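2020-10-20
Equipment plan, November order.

Pads first. Teleck quotes 41 per finger pad, minimum lot 11.
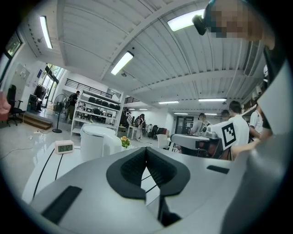
Merkau is cheaper but ships in 17 weeks. Not an option for November.

Marker cubes: one per gripper, plus spares. Print in house. 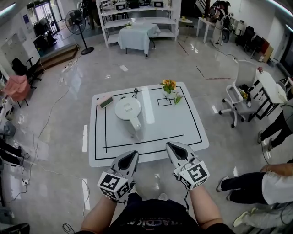 Second table, same size, same black tape layout. Kettunen has it in white. 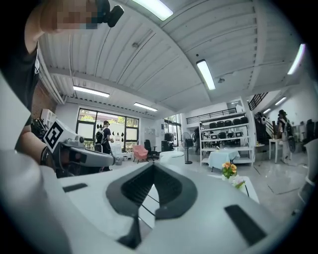

Open items
Kettle task needs a spare kettle and base. Cap for props and cabling is 700.

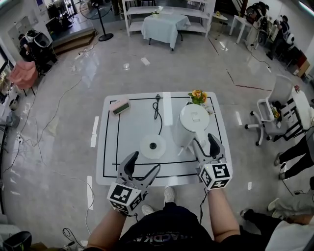 Flestar cable covers for the floor runs, price pending.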